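Ballside Community Hall: pre-season safety walk-through

Date: 24 Dec 2023
Walked by: Biljana Halilović
Second pair of eyes: Mirsad Vasić
Areas covered: entry, main court, storage room, kitchen, change rooms, outside path

Ratings: OK / Fix / Watch. Comments are mine unless they're marked MV.

I love doing this one. The hall is quiet, you get to poke your head into every cupboard, and this year so much of last April's list has been ticked off that I kept stopping to admire things!

1. Entry and foyer

1.1 Front doors open fully and close on their own. OK
Comment: The new closer is a beauty. It used to slam hard enough to rattle the trophy cabinet, and now it just sighs shut.

1.2 Mat flat, no curled corners. Fix
Comment: Left corner has started to lift. Double-sided tape for now, new mat before the season opens please.

1.3 Exit sign lit. OK

1.4 Maximum occupancy notice posted and readable. OK
Comment: Says 198, matches the paperwork. The old one had faded to a pale yellow ghost, so thank you to whoever reprinted it.
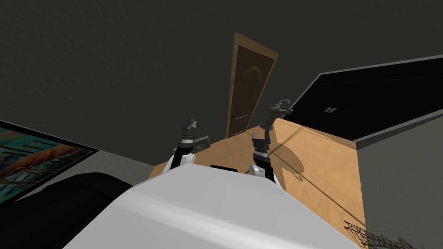

2. Main court

2.1 Floor free of lifted boards, splinters and sticky patches. Watch
Comment: One board near the east baseline gives a little underfoot. No trip edge yet. I stood on it, bounced on it, and made Mirsad bounce on it.
MV: It creaks. I'd screw it down before the juniors start.

2.2 Padding behind both hoops secure. OK
Comment: The Gelmont pads have held their colour and their shape, and the straps are tight top and bottom.

2.3 Backboard winch and safety strap checked. OK
Comment: Wound both up and down the full travel. Smooth the whole way, no grinding. The grease was worth the mess.

2.4 Bleachers: bolts, end caps, handrails. Fix
Comment: Two end caps missing on the lower row, right at shin height. Spares are in the tin marked Zindov on the storage room shelf (the tin has nothing to do with Zindov any more, it's just a good tin).

2.5 Walls: plaster sound, no loose flakes, no nails or hooks left over from decorations. Watch
Comment: Still finding bits of tape from the spring dance. Hairline crack above the scoreboard is the same length as our pencil marks from last time, which made me very happy.
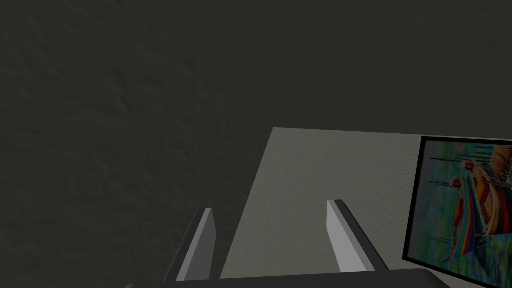 MV: Pencil a fresh mark each visit and put your initials beside it, or we'll be arguing over whose line is whose.

3. Storage room

3.1 Clear walkway from door to back wall. Fix
Comment: Volleyball poles are lying across it again. They have a rack! It's a lovely rack! Please use it.

3.2 Heavy items below waist height. OK

3.3 Ladder feet and locks in good order. OK
Comment: Rubber feet are fresh. Somebody has written the hall's name on every rung and I fully approve.

3.4 Cleaning products labelled and locked away. Fix
Comment: One spray bottle with no label at all. I've taken it out of use. If it's yours, come and see me.

4. Kitchen

4.1 Fire blanket and extinguisher in place, tag in date. OK
Comment: Gauge is in the green. Extinguisher serial ends in 1332 and matches the log.

4.2 Stove shuts off at the wall. OK

4.3 Hot water temperature at the tap. Watch
Comment: Hotter than I'd like for little hands. Chaudhry Plumbing can turn down the mixing valve when they come to look at the urn.

4.4 Fridge seal clean and closing properly. OK
Comment: Wiped it down while I was there. Very satisfying. 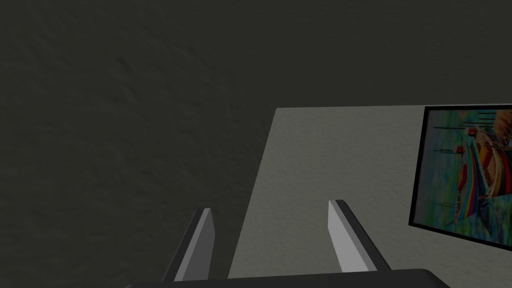 MV: The urn cord should be looked at on the same visit. It runs behind the bench and there's a kink where it meets the plug.

5. Change rooms

5.1 Non-slip strips in showers. OK

5.2 Benches fixed to wall. Fix
Comment: Visitors' side, far bracket, one screw turning in its hole. Needs a bigger plug. Tape across that end until it's done.

5.3 Door locks can be opened from outside in an emergency. OK
Comment: Tried every one of them with a coin. All good, and the coin now lives on a hook in the office.

5.4 Exhaust fan running. OK
Comment: What a difference. You can breathe in there now.

6. Outside path and parking

6.1 Path lights working. Watch
Comment: The one by the bike rack flickers for a minute, then settles.

6.2 Handrail on ramp solid. OK

6.3 Drain grates sitting flush. OK
Comment: Full of leaves, though. I scooped out what I could reach.

Jobs, in the order I'd do them

Bench bracket, visitors' change room (MV)
End caps on bleachers (MV)
Volleyball poles back in rack (whoever had them last)
Board at east baseline (MV)
Call Chaudhry about mixing valve and urn (BH)
Tape down mat, price a new one (BH)
Label or bin the mystery bottle (BH)

Next full walk-through in April. If you'd like to come along, leave your name on the sheet in the office and bring a flashlight, as the one in the kitchen drawer needs batteries.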